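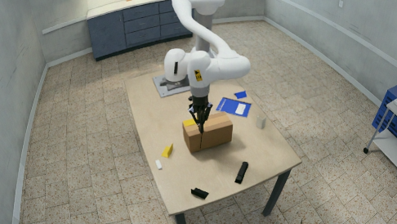
Plitier practice table in the sim, gripper down at the cardboard box.

Vumstead shared workshop, open evening, 27th January. Notes typed on the bus home so forgive the state of them.

Got there late, parking terrible, ended up behind the tire place and walked. Door code on a sticky note. Workshop is two long rooms, wood stuff on the left, electronics and "everything else" on the right. I skipped the lathe demo (sorry) and went straight to the right hand room for Plitier, the home-built arm I wrote a bit about back in December.

Quick recap for anyone new. Plitier is Shih-chieh Fu's project. Started in his garage, outgrew it, moved to a corner bench at Vumstead. Two halves to it: a real arm, small, printed joints, still in pieces, and a simulated room where the control code gets tried out first. The sim uses a much fancier arm than the one he's building. He'd like the code to not care which one it's driving. We'll see.

Hardware first. Base is bolted down, shoulder turns by hand, elbow was in a shoebox. Motors came from Tavosell and two of them buzz at idle. He spent $743 so far not counting filament, and he has a spreadsheet to prove it, with a tab called Sales for the stuff he's selling off to pay for it. Old amp, a bike rack, half a drum kit. The bike rack is still available if you want it.

The wiring is better than mine. Labels on both ends! I took notes on his strain relief – zip tie, then a loop, then a second zip tie further back – and will be copying it this weekend.

Then the sim, which is where most of the crowd ended up. Laptop on a stool, people leaning in. It's a table in a tiled room with a cabinet along the back, and clutter on the table on purpose. Cup, a blue folder, a little yellow folded thing, a couple of black bits near the front. He wants the arm working over a messy table since his own bench will never be clean. Fair.

The box job is the one he keeps coming back to. Long box sitting at an angle, and the gripper has to come straight down to it. He picked the angle to be annoying. I asked why not square it up and he said his kid doesn't square things up either.
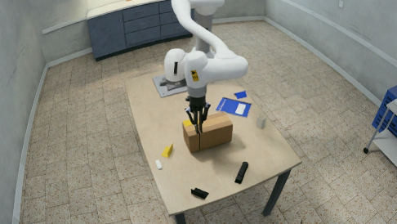

Fingers at the front top edge of the box. Yellow patch on the upper left end, partly behind the gripper.

Asked about contact, as that's what kills my own attempts. Fingers clip into stuff, or the box shoots off across the room. He had both. Fixed the second one by making the time step smaller and turning down the finger force, the first one is "mostly" fixed. He's logged 1267 runs on the box job over the winter. Didn't get a success rate out of him, he changed the subject to shadows.

Shadows look good though. Soft one on the wood beside the box. Walls have scuffs on them too, streaky gray. He says it took 3 evenings to get the walls dirty enough, I'd of given up after one.

Other stuff I scribbled down:

Warning label on the wrist, modelled. Yellow with a black triangle.
Camera view is high up looking down at the table. He wants a second one, lower, for the finger tips.
Reset takes about 37 seconds on the laptop, mostly loading. Needs a better laptop or a smaller room.
Ask him about the emergency stop. He has a big red button on the real bench and it's not wired to anything yet!!

Had a go on the gamepad myself. Very twitchy. Left stick moves the gripper sideways, triggers do up and down, and I had those swapped in my head the entire time. A teenager next to me was way better at it and I handed over the pad.

Coffee was fine, cookies gone by the time I got there. Bought a bag of M3 inserts from the honesty shelf. Membership is monthly, no joining fee, key fob after your second visit, and the electronics side gets loud when the dust extractor next door is running so bring earplugs if you're soldering.

Will go back when the elbow is on. Shih-chieh has my email and I have first refusal on the amp.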